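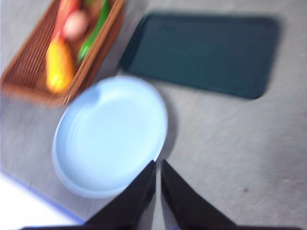
How many demos does a student team need before a robot arm can learn to move something from a basket to a plate?

For us, one task took 572 before we trusted it enough to show anyone. Your number will be different, and I'll get into why, but start with far fewer than you think and look at what you get before recording more.

OK, long thread, because people kept asking me about this after the club fair and I talk too fast in person. I'm in the Galbraith robotics club, second year, mostly on the data side. Our project is called Lilemby and it's a table-setting task: food in the basket, then food where we asked for it.

The team this semester is me, Marion Moffat (controls, wiring, anything with a screwdriver) and Chenxi Shen (training code), plus whoever wanders in and gets handed a leader arm. Marion has opinions about cable ties. They are correct opinions.

How we record: one person drives the arm by hand with a second, matching arm, and the wrist camera saves what the gripper sees along with the joint positions. Then we train a policy on all of it and let it drive. That's the whole recipe. The rest of this thread is the stuff that went wrong inside the recipe.

First batch was 10 demos. I know! Ten! Chenxi insisted, and I grumbled because I wanted to spend the whole evening recording. We trained on them anyway and the arm went confidently to one spot on the table and closed on air. Every time, same spot.

But that told us the pipeline ran end to end. Files saved, training started, the arm moved when it was supposed to. If I'd recorded hundreds first we'd have found out much later that the gripper values were being logged backwards. (They were. Open was closed. We fixed it in one line and I ate a granola bar to recover.)

Second lesson: the wrist view is jumpy. Every fast swing of the arm smears the picture — edges go soft, and the weave on a basket turns into streaks. My early demos were full of this because I drive like I'm late for a bus.

Marion's fix was a rule: swing as fast as you like when you're far away, then slow down for the approach. We didn't throw out blurry frames. The policy is going to see blur when it runs too, so it should see some in training. We just wanted the moment before the grasp to be readable.

Third lesson, and my favorite: move your stuff. For a whole week we put everything back in the same place between demos because it felt tidy. The policy learned the table. It did not learn the food. Shift the plate a hand's width and it would set things down where the plate used to be, very gently, very sure of itself.

Now we shuffle the layout before each demo. Basket turned a bit, plate nearer or farther, sometimes close enough to the basket that the rims almost touch, which is a mean little setup and great practice. Chenxi wrote a script that prints a random layout so we can't fall back into habits. Humans are terrible at random. I kept putting the plate on the left.

Somebody at the fair asked why toy food. It's light, it doesn't roll off and bruise, and it comes in a lot of shapes. Long things are harder than I expected! If the fingers close near one end, the thing pivots and swings around on the way over. Round things either work or squirt out sideways.

We argued about what to do with failed demos. Marion wanted to keep the ones where the driver misses, backs up and tries again. I wanted only clean runs. We trained one of each, and Marion's version was clearly better at recovering from a bad grab. Mine just froze above the basket looking thoughtful. So: keep your recoveries, delete the ones where you dropped the thing and gave up.

Also label them as you go. We didn't, at first, and I spent a long night in August scrubbing through clips trying to work out which ones I'd given up on. Now the driver presses a key at the end — good, recovered, or toss. It takes a second.

Money, since I got asked that a lot too. Our budget for the year was 750 dollars and the arms ate most of it. The gripper fingers we printed ourselves on the club printer, and we're on version 2. Version one had flat tips that couldn't get down between things packed close together. Version two tapers to a point and it's so much nicer to drive.

What I'd do differently: take turns driving from day one. Most of our early data was me, so the policy picked up my habits, including a weird little pause before I close the gripper. We watched it pause. Chenxi laughed for a full minute. When Marion and a couple of new members recorded a batch, the pauses got shorter and the whole thing looked less nervous.

Also, write down what the lights were doing. We trained in the evening with the overheads on and tested in the afternoon with the blinds up and the success rate fell off a cliff. We record at both times now.

Where we are: it handles the round pieces pretty well, the long ones on a good day, and it still gets confused when two pieces are lying right against each other. Next up is picking by name, so you'd type what you want and it goes for that one. I have no idea how hard that's going to be and I'm very excited to find out.

If your school has a club and you've been circling it because you can't code yet, go anyway! Driving the arm is a real job, you learn it in an afternoon, and good drivers are the thing we're always short on. We're in the lab most evenings. Replies are open, I'll answer what I can and drag Chenxi in for the training questions.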